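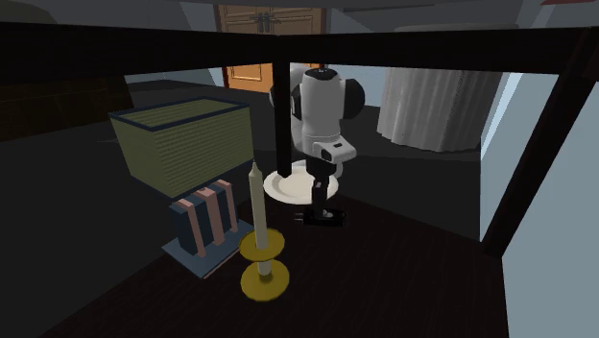 4. Comparing two grippers in simulation

By now the arm loads and moves, so this is where the fun starts! In this section you'll run the same short pick routine with two grippers, first the stock two-finger model and then the Nudier long-finger set, and put the results side by side. Everything happens in the Tenasell simulator, so you can be as bold as you like with speeds and angles.

Before you start

You need a finished arm setup (section 2) and a calibrated wrist camera (section 3). Save your scene under a new name. Swapping grippers rewrites the tool settings, and there's no undo for that yet.

4.1 Run the stock gripper

1. Open your saved scene and press Reset. The arm goes to its start pose with the fingers pointing down.

2. In the Tool panel, choose Stock short fingers. Check that the tool length updates in the status bar.

3. Lower the arm in small steps until the fingertips sit just above the tabletop. Use the low side view for this. From overhead it's very hard to judge the gap, and the side view makes it obvious.

4. Set the closing speed to 50 percent and the number of trials to 100.

5. Press Run. A full batch takes around 15 minutes on a laptop with a decent graphics card. Go ahead and watch the first few trials, they're great to look at and you'll catch most setup mistakes right there.

6. When the batch ends, save the log as stock_a.

Note: Leave the random seed at 928 for both grippers. Each one then gets the same object positions in the same order, and the comparison is fair.

4.2 Swap in the long fingers

1. Press Reset again. Never swap tools with the arm lowered.

2. Choose Nudier long fingers in the Tool panel.

3. Raise the start height before you do anything else, then lower the arm step by step as in 4.1.

4. Rerun the wrist camera check. Longer fingers take up more of the camera's view, and the mask from section 3 won't fit them.

5. Run the batch with the same speed and the same trial count. Save the log as nudier_a.

Caution: If you skip step 3, the fingertips start out inside the table. The physics engine pushes them back out hard, the arm jumps, and every object nearby goes flying. It's spectacular, but the log is useless.

4.3 Read the logs

Open both files in the Compare tab. Start with the Slip column, then look at Contact time. Short fingers tend to hold flat things more firmly in our scenes, while the long set reaches nicely over raised rims. Karla Cisneros wrote the rim test and it's well worth a run: pick Rim under Routines and repeat both batches.

Tip from Olumide Ogbonna: sort by object before you sort by score. One awkward object can drag down a whole batch, and you'll spot it right away.

If the Compare tab stays blank, the two logs have different trial counts. Check the first line of each file, then rerun the shorter one.

Mounting the real gripper on the real arm is covered in section 5.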